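Projects > Gripper comparison > Meetings > Minutes

Gripper comparison group: minutes of meeting held 19 September 2025

Present: Eirini Balaskas (chair), Lachlan Tawhiri, Murray Waaka, Ngaio McKinnon (minutes)
Apologies: Keith Ruawai

1. Minutes of the last meeting
Agreed, with one correction. Under item 4 the spare finger set was ordered from Gilteck, not Rattanakul.

2. Hand-held grippers
Lachlan reported on the two hand-held units. The Leltimeo unit has been used for 13 sessions and the Garkitz for 6, so the results can't be set side by side yet. The Leltimeo trigger is still stiff at the start of its travel. Murray said his wrist was sore after a long run and asked for sessions to be kept to 15 minutes. Agreed.

Ngaio asked if the Garkitz could be tried with its short fingers before the next meeting. Lachlan will need a hex key that fits, as the one in the case is worn.
Action: Lachlan to fit short fingers and log 3 sessions.

3. Cameras
Murray has compared the wide lens with the standard one. The wide lens keeps both fingertips in view when the gripper is fully open. The standard lens gives a sharper picture of small items but loses the tips. Eirini preferred the wide lens for all furniture work. Murray wanted to keep both until the small-item tests are done. Left open.

4. Controller for the bench arm
The new controller arrived from Rattanakul without its mains lead. Keith had sent a note saying the old one still drops its connection when the arm is parked. No decision until the new one has been powered up.
Action: Keith to find a lead and report by email.

5. Finger pads
The group looked at pad wear. The Gilteck replacement pads cost more than the budget line allows and Eirini will ask for a price on a larger order. Murray to bring the old pads to the next meeting.

6. Next meeting
To be set once Keith is back.
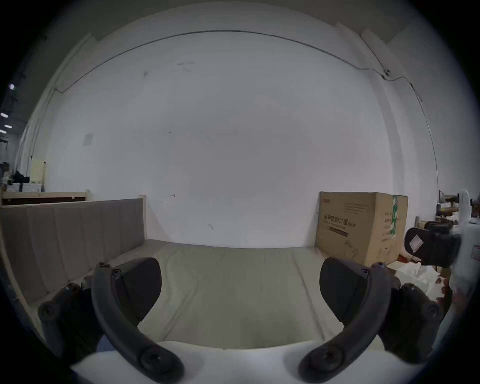
Soft furniture stays on the task list for both hand-held units. Murray would like the cushion tasks written down properly, with the starting position of the hand given each time. Ngaio asked that the notes for each run record what is standing next to the seat, such as the large cardboard box at its right-hand side, and whether the cushion cover is smooth or slightly wrinkled at the start. Agreed. Ngaio to draft a one-page form and send it round.

Recent items
Minutes, June meeting
Leltimeo trigger: notes on adjustment
Lens comparison, first results
Bench arm controller fault log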